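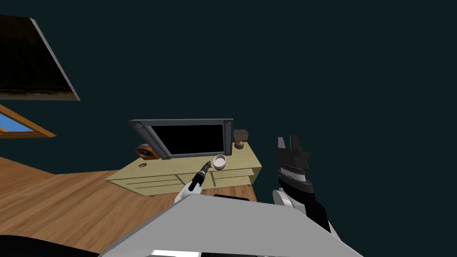
TV stand with the television and a little red-orange clock.

I have wanted to see the Sorrentino furniture works since I bought one of their side tables at a yard sale and found the stamp underneath. They open to visitors twice a year, and in January I finally got a spot on the morning tour. Eighteen people per group, closed-toe shoes, and coffee in the old loading bay at 8:30. I was there at 8:05, which tells you something about my state of mind!

The works sits on the river side of Vavham, behind the feed store. You can smell the sawdust from the parking lot. Our guide was Kamala Pillai, who started in the finishing room and now runs the whole case goods line (that's dressers, cabinets, TV stands, anything that is basically a box). She handed out ear plugs and took us straight into the lumber yard, where the boards are stacked with thin strips between them so air can get through. Every stack has a card stapled to the end with the date it came in. Some of the oak had been sitting there longer than I've had my current job.

Then the kilns. There are two, and the bigger one is nicknamed Jukby after the town the first owner came from. It was running, so we only got to look at the control panel and put our hands on the door, but I could have stayed there all morning. Kamala explained how they bring the moisture down slowly, and what happens if you rush it. She had a board that somebody rushed. It looked like a potato chip.

The machine room was the loudest stop and my favorite. They cut all the drawer parts for a batch in one go, and the batch that morning was 68 dressers, so there were carts and carts of drawer sides lined up along the wall, each one chalked with a number. The dovetail cutter is from the fifties and they still make their own replacement parts for it. A man named only on his apron as "Chip" let two of the kids in our group push a drawer into its finished case. It went in with a puff of air and the drawer above it slid out half an inch. Both kids wanted to do it again. So did I, and I got a turn. 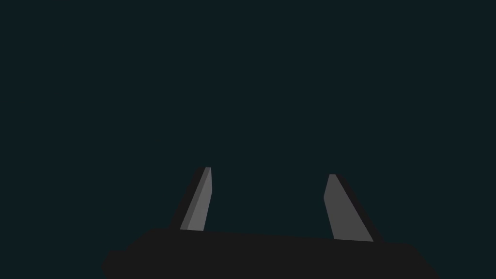

Upstairs is assembly, and it's much calmer. Big windows, radio on low, everyone with their own bench. I had always assumed the backs of cheap and expensive dressers were more or less the same thing, and I was wrong. Here they float the back panel in a groove so it can move with the seasons, and it takes one person most of a morning to do a set properly. One of the assemblers, when I asked how she checks for square, pulled a plain stick out of her pocket with a pencil mark on it and measured corner to corner. No fancy gauge, just the stick.

We finished in the little museum over the office. It's one room, but it's packed. There's an order book open to a page from the early days, and a Furidden sideboard, made by the company Sorrentino bought out, that has a secret compartment in the base. Kamala showed us how it opens and then made us promise not to put it online, so I won't. The oldest price list on the wall has a four-drawer chest at $18. The new one starts at $995, and the wide version with the slatted front is $1,962, so no, I did not come home with a dresser. I came home with a bag of offcuts for three dollars and I'm thrilled with them.

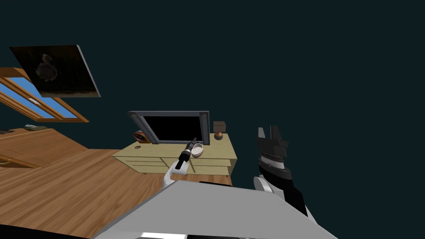
If you want to go

Tours run in January and again in early summer. Sign up at the front office or by phone, and do it early, the morning groups fill first. The kilns and machine room are on the ground floor, but assembly and the museum are up a steep flight of stairs with no elevator. Kids are welcome from age eight.

Bring cash for the offcut bins. The walnut goes fast. Lunch at the diner across from the feed store was great too, especially the split pea soup, and they'll let you leave your car in their lot if the one at the works is full.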